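Soft Furnishings for Beginners, Handout 2: Covering a Small Table
Notes by Niloufar Shirazi, Clendside evening class

Hello again! I promised I'd write up what I talked about last time, so grab your seam ripper and a cup of something.
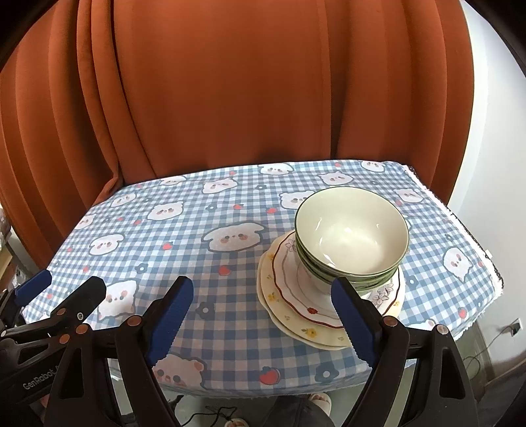
A small table is my favorite first project. You get straight lines, not much fabric, and something you can use the same evening (even if you're like me and the last side stays raw for a month).

Let's talk edges. Woven cotton frays, period. If you leave a side unhemmed, the loose threads start hanging down, and every wash makes it worse. For our class cloths, do a double fold: half an inch, press, another half inch, press again, then stitch close to the inside fold. Please don't skip the pressing! I skipped it on my very first cloth and the hem wandered all over the place.

Gingham is a gift here. You have lines printed or woven right into the cloth, so follow a row of checks when you cut and you barely need a ruler. Prints with faces on them are trickier. Decide where the drop begins before you cut, or you'll fold some poor puppy right across the nose. I like one big motif near the middle of the top and I let the smaller ones (strawberries, flowers, whatever you've got) fall where they like.

Measuring: top of the table, plus the drop twice, plus the hem allowance twice. Do it for both directions. Jamshid asked whether the drop has to match on every side, and no, if one side sits against a wall you can go shorter there and save fabric.

Now color. I'm pretty relaxed about this. Blue and white next to a rust-orange curtain makes me happy, because the two push against each other a bit. With dishes I go softer: cream, scalloped edges, little flowers, maybe a green band on the bowls. Set your real dishes on the cloth before you hem, and step back to the door to look.

Curtains are Handout 3. We'll do deep pleats, and you'll need way more width than you think, so measure your rail at home and bring me the number: mine is 53 inches and I'll use it for the demo.

Shahla has the spare pins.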